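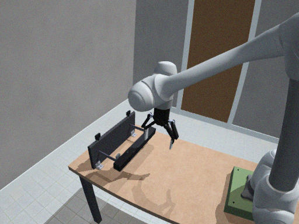

1/ Field notes on teaching a simulated arm by hand

August, and I have spent most of it indoors at a table that doesn't exist, moving a robot arm that doesn't exist either. My back pain is real, so at least one of us is getting physical feedback.

2/ The job: collect 500 good demonstrations of the arm working with that dark fixture on the left. Somebody drives the arm, the software logs every joint and every gripper command, and later a model called Sosten studies the lot and tries to do it alone. I am the somebody.

3/ The fixture is a tilted panel tied to a long bar by two thin rods. The short pale post at the far end of the bar is what we're after. Get the fingers on either side of it, close, hold, let go, back off. My nephew could do it with a pair of salad tongs. He has not been approached.

4/ Every take starts with the fingers open and pointing down. I used to start wherever the last one ended, until Capucine Guillot looked at my first batch and asked why half the episodes began with the arm in what she called "a sulk."

5/ Capucine runs training. I run the joystick. She writes me notes like "episode good, intention unclear." I've had performance reviews that were less personal.

6/ Someone asked in the replies why we don't just script it. We did. Benoît wrote a script in one afternoon and it grabs the post perfectly, the same way, forever. Train on that and you get a model that knows one path and panics when the fixture shifts by the width of a thumb.

7/ So what they want from me is variety. Come in from the left. Come in high. Be a little late. Miss, notice, fix it. I am paid to be a slightly different mediocre driver 500 times.

8/ The misses are worth a lot, by the way. A clean grab teaches the model what to do when all is well. A wobble and a recovery teaches it what to do at any other moment of its life. But I can't fake the wobble. Capucine can spot a staged mistake from across the building. "You're acting," she wrote on one. I was.

9/ Rules currently taped to my monitor:
No pausing mid-air to drink coffee. The pause gets logged. The model learns to pause.
No tapping the gripper open and shut while thinking. Same reason.
Finish the episode before you swear at it.

10/ About that first rule. An early Sosten checkpoint would reach halfway, stop dead for a few seconds, then carry on. We spent a morning hunting a controller bug. It was me, reaching for my mug.

11/ Yes, there's a door in the simulated room. No, it doesn't open. Benoît Roussel built the room and says a door gives the place scale. I have looked at it for most of a month and I can report that it gives me ideas.

12/ Shadows matter more than I figured. The arm and gripper throw long soft ones toward the front edge of the table, and I'd been using them to judge height without knowing it. Then Benoît moved the light between sessions and I was bad at my job until lunch.

13/ He moves the light on purpose. Also the table color, the floor, the fixture's angle. It's so the model doesn't decide that "tan table" is the important part. It's good practice. I still told him I'd like a warning, and he said the model doesn't get one.

14/ Tooling, for those who asked: the sim is Keskin, which is in-house. Recording goes through Workus, also in-house, and it has a save button right next to the discard button. I have lost 11 good takes to that layout. I have also saved takes I'd be happier never seeing again.

15/ Update on the buttons: I filed a ticket. The answer was that discard is going to turn red. It will still be right next to save.

16/ How we decide what's good. The post has to be between both fingers before they close. No dragging the fixture along the table. No knocking the panel. Then a second person watches the replay and votes. When the second person is Benoît, everything passes. When it's Capucine, bring a book.

17/ My best run so far is 5 accepted in a row. The sixth clipped one of the little black knobs on top of the panel, on the way out, after the hard part was done. I have thought about that knob in bed.

18/ Someone from Grekik (they make the real fixture, the one you can stub a toe on) wrote to ask if the sim matches theirs. Close. Ours never has grease on it, and no bolt has ever worked itself loose. We'll get to that when we get to hardware.

19/ A reader question: does it feel strange to train your replacement? I'd feel worse if the job were good. If the thing wants to line two fingers up with a post all day, it has my blessing and my chair.

20/ Latest checkpoint ran this afternoon. It came in from the left, a bit high, drifted, and corrected. That drift is mine. I'd know it anywhere. Capucine says it's "within tolerance," and I'm having that put on a shirt.

21/ Back on at 8 a.m. The fixture's getting rotated again and I'm told the floor will be a different color. If you've done this kind of collecting on a real arm, tell me how you keep your wrist from going numb. Mine goes around episode thirty and the data gets very creative after that.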